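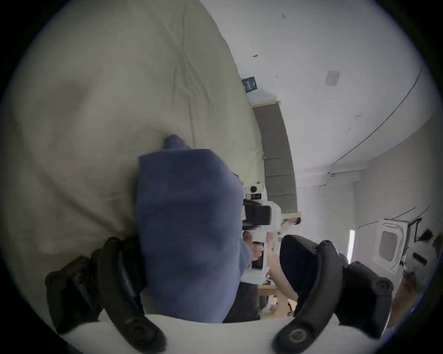
The Case Against the Perfect Fold

Home & Habits | Laundry

Last updated: May

Every few years somebody decides that the rest of us have been folding clothes wrong. The latest version reached me by way of a Saturday supplement and a set of cards from Oltmanns, a storage company that would also like to sell me the boxes. The promise is that 20 garments, folded into neat upright packets, will fit a drawer that used to hold half as many. I tried it for 2 weeks in a rented apartment in Holtstead, on the bed, with whatever came out of the basket.

The bed is the first problem. The cards assume a clear, flat table at hip height. Most people I know fold on a mattress, and a mattress gives. Push down on a crease and the whole pile sinks with it. Leave the duvet on and things get worse, as anything you smooth out on top of a duvet wrinkles again the moment you let go. I started stripping back to the sheet before folding, which added a job to a job.

Then there are the sleeves. A T-shirt will go into thirds without much argument. A thick blue thing with long limbs that have wound around themselves is another matter, and the cards cover it in one line: "straighten before folding." Fine, but straighten how? Taking hold of both ends and pulling gets you a longer twist.
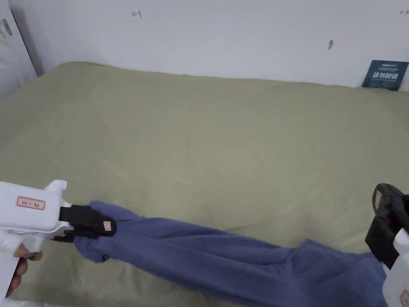 What worked better was dull. Lay the piece down, find the shoulders or the waistband, and let the rest unwind before you touch it again. It takes longer than the 18 seconds Oltmanns allows per garment, and I never got near that figure with anything heavier than a pillowcase.

I do accept one of the claims. Clothes standing on edge are easier to find than clothes in a stack, and I stopped digging for socks. Whether that is worth a method is less clear to me. The Wokcombe rental guide, a stapled thing left in the kitchen, suggests rolling bulky clothes and putting them on a shelf, and it charges nothing for the idea.

The T-shirts are still in their packets. The fleeces went back on the shelf, rolled, and the cards are in a drawer under them.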